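Inicio de página: Quiénes somos
Publicado en junio – Redacción: Departamento técnico de Inberg
Imprimir | Enviar por correo electrónico

Inberg fabrica y aplica revestimientos minerales para interiores: enlucidos de cal, pinturas al silicato y morteros de nivelación. La empresa atiende obra nueva y rehabilitación, con preferencia por edificios de uso público en los que la transpirabilidad del soporte es condición de proyecto.

La actividad se reparte entre 2 centros. En la planta de Estrella se dosifican y mezclan los productos; en la nave de Priston están el almacén, el taller de muestras y la formación de aplicadores. El catálogo vigente incluye 157 referencias de color, todas formuladas con pigmentos inorgánicos estables en medio alcalino.

Este sitio utiliza cookies propias para recordar el idioma seleccionado. Aceptar | Configurar

La gama principal se comercializa con el nombre Kusto y comprende 3 productos: imprimación, capa de fondo y capa de acabado. La imprimación regula la absorción del soporte. La capa de fondo se aplica con llana y se deja endurecer antes de recibir el acabado, cuyo árido es más fino. No se recomienda combinarla con pinturas plásticas, ya que el film polimérico reduce la difusión de vapor.

Cada lote se identifica con un código que permite recuperar la fórmula, la procedencia de la cal y la curva granulométrica. Se conserva una muestra testigo por lote. Las fichas técnicas y las declaraciones de prestaciones se entregan con el albarán – también pueden solicitarse después, indicando el código del envase.

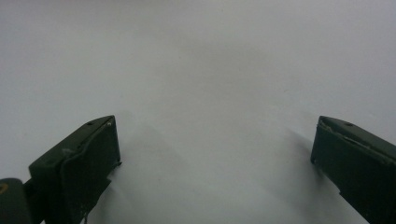 Los pedidos inferiores a 400 kg se sirven desde Priston en sacos paletizados. Para cantidades superiores la mezcla se programa en Estrella, y el plazo se confirma por escrito una vez aprobado el color. Los tonos fuera de carta requieren muestra previa firmada por la dirección facultativa.

La formación se dirige a aplicadores con experiencia en yeso o cal. El programa abarca preparación de soportes, control de humedad, amasado y tratamiento de juntas – la parte práctica ocupa la mayor parte de la jornada. Las solicitudes se tramitan por orden de recepción en la oficina de Priston.

Imprimir | Enviar por correo electrónico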